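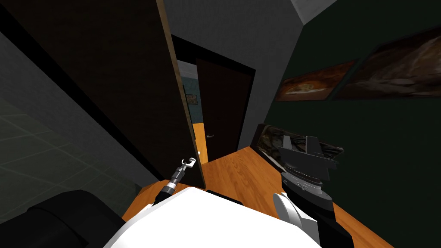 Simulation / Door Tasks

Skunarley Door Suite

Hi, and welcome to the page for Skunarley! I built this add-on for our Plarner simulator after getting fed up with door benchmarks where every door hangs in a blank gray box. I wanted rooms that feel like somebody might live in them, so you get wood floors, painted walls and framed pictures, and a robot that has to find the door edge among all of it.

The view you're looking at is from the robot's own side, with both arms in sight. I'm fond of the small hook on the left arm. A hook can catch the edge of an open door from lots of angles, and it doesn't care much if the policy is slightly off. The right arm carries a plain parallel-jaw gripper for lever handles and anything else that needs a proper pinch.

What's in the package

2 robot setups: hook plus parallel gripper, or parallel grippers on both arms
3 training stages: reach the edge, swing the door, drive through
100 room layouts, with wall colors and pictures swapped between episodes
Scripts to rerun every comparison in our write-up

The method (short version)

We train the policy in stages and let it peek at the true door angle early on. Then we take that number away and make it work from camera views alone. My colleague Drahomíra Čierny came up with the handover schedule, and I'll admit I argued against it for weeks – I thought the policy would fall apart the moment the angle went missing. It didn't! In our runs the staged policy beat the one trained on images from day one, and the gap was widest on doors that started partly open.

Closed doors are still the weak spot. Lever handles are small in the camera view, and our policy tends to rush the grasp. We're working on that with the folks at Michalík, and I hope to have a new handle stage up in July.

Good to know before you order

You'll need a current Plarner license. The Studia viewer is optional but handy if you like scrubbing through failed episodes (I do, way too much). Lab licenses cover everyone in the group, and updates to the door suite are included.

Page updated 2026-06-12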